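What changed at our packing tables

I work for Skestwood, a warehouse company, in the hall where small parts are sorted and packed. Last May the management told us that robot arms will come to the sorting tables. I want to write down how it is for us now, because my cousin Elie Hamdan asks me every time we speak on the phone, and I never explain it well.

Before the arms, sorting was a job for the hands and also for the back. The parts arrived mixed in gray bins, and on a busy shift one table could finish 4000 pieces. I did this for 3 years. My fingers knew the parts without my eyes, and I was a little proud of this.

Now the arms do most of the picking, and my title is "cell operator". I prepare the bins, I watch two tables, and when an arm stops I find out why. In the first weeks it stopped very often. Dalal Akl, our shift leader, put a notebook near the door and asked us to write every stop in it. On the worst day there were 87 lines. Many of my colleagues were happy to see this number, I must admit, and I was one of them.

Later the mood became different. Walid Sleiman, who is the oldest in our group, moved to quality control and says his shoulder does not wake him at night anymore. Ayman Bataineh did not like the new work and left for Haddadin, where they still pack by hand. I miss our talks. With the arms we stand far from each other and there is less conversation.

The training was better than I expected. Harvey Grewal taught us for 20 hours, mostly on a computer, with a program called Windono. We could try a grip on the screen before we sent anything to the real table.
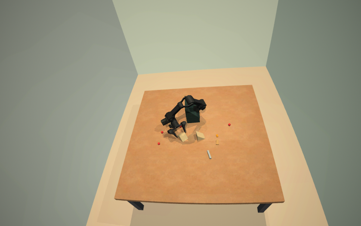 Are we afraid to lose our jobs? Some of us are, and the company has promised only that the present contracts will be respected.

I asked for the second course, where one learns to change the programs and not only to restart them. Dalal has my name on the list. The evening group begins at six, so I will have to find another person to bring my son from swimming.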